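Sunday, April 4, 2021
Storage room, soft goods shelf

Started at the left end of the lower shelf and worked right. The plan for the day was to get all the textile offcuts and cleaning cloths out of the cardboard boxes and into clear plastic ones, and to get the list to match what is on the shelf. The old list has 79 lines. A good number of those are things we used up last year, so I crossed them out before opening anything.

Cardboard boxes on the lower shelf were soft at the bottom corners. Two had split along the tape. Flattened all of them and put them by the door for recycling. Wiped the shelf with a damp cloth, then a dry one, and left it open for an hour before putting anything back. There was grit along the back edge where the shelf meets the wall, probably from the drilling in April last year. Vacuumed it with the narrow nozzle.

Sorting rule, same as we agreed for the upper shelf:

Woven and flat goods in one box, folded.
Anything with a pile or a fuzzy face in its own box, one color per box.
Foam and padding on the floor rack, not on the shelf.
Scraps smaller than a hand go in the rag bin.

The one color rule matters most for the blue. It sheds more than the gray or the cream, and last time they were stored together I spent half a morning picking blue fibers off cream fleece with tape. The tape works but it pulls the pile up. A rubber glove, slightly damp, does the same job and leaves the surface alone. Try that first next time.

Lids. The Wolico boxes and the Fodex boxes look the same from two steps away and the lids do not swap. A Fodex lid will sit on a Wolico box and seem closed, then lift at one corner when the box is picked up. I marked the Wolico lids with a W on the underside in black marker. The Fodex ones are unmarked. If a lid has to be pushed hard to close, check the underside.

Closing the blue box took longer than the others. The pile springs back, so whatever is on top comes up past the rim and gets caught when the lid goes down. Pressing from the middle outward helps. I also refolded the top layer with the fuzzy side in, which made it lie flatter. It had to be opened again after lunch to take out a length of webbing that belonged with the woven goods.
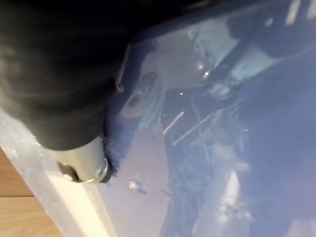

Blue material under scuffed clear plastic, fuzzy edge at left.

Scuffing on the clear boxes is worse than I remembered. Color still reads fine through the plastic, but texture does not, and a printed card placed inside facing out is hard to read on the older ones. Labels therefore go on the outside, on the short end, upper left corner. Used the white Leblanc labels and pencil. Pencil rubs off less than the pen we had on the upper shelf, and it can be corrected.

Tried cleaning one of the scuffed lids to see if it was dirt or wear. Warm water and dish soap took off a gray film and some old adhesive. The haze stayed. Did not try anything abrasive. I would not spend money on new lids for this, they close and they keep the dust out.

Weights, for the shelf load sheet. Blue box came to 2845 grams with the lid on. Did not weigh the others, the scale battery went flat right after that one. Replacement battery is the flat round kind, none in the drawer. The shelf is rated well above anything we put on it, so this is only to finish the sheet.

List after today: 59 lines. Of those, 54 are checked against the shelf. The remaining five are all Movix straps and buckles that should be in the hardware drawers. I did not look there today. If they turn up, they stay in hardware and come off this list.

Things that did not go well: the folding board is too wide for the smaller boxes, so the folded pieces had to be folded once more by hand and the stacks lean. Cut down a board from the leftover cardboard and it was fine after that, but the first stacks are still leaning. Not worth redoing until they are taken out for use.

Also, the rag bin is full. Bag it before adding more.

Still to do

Battery for the scale, then weigh the rest of the lower shelf.
Check hardware drawers for the Movix items.
Move the cream fleece to the far end, away from the blue.
Order labels, one sheet left.
Print the new list and tape it inside the door. Take the old one down.

Vacuum is back on its hook, narrow nozzle still attached. Filter needs emptying, it is mostly blue fluff.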